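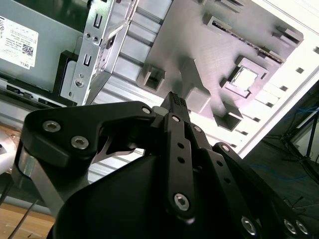
Rukik Disassembly Service - Frequently Asked Questions

Which equipment is accepted?
Desktop computers only. Laptops are referred to Grirkach.

Is there a minimum order?
Yes, 19 units per delivery.

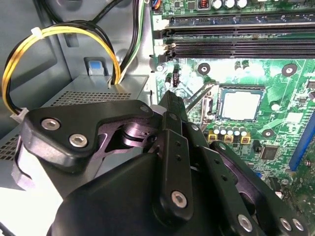 The Rukik hand inside an open desktop case, beside the motherboard.

Are memory modules returned?
Yes, on written request - the request must arrive before delivery.

Who handles complaints?
Elínborg Lykkegaard, Customer Office.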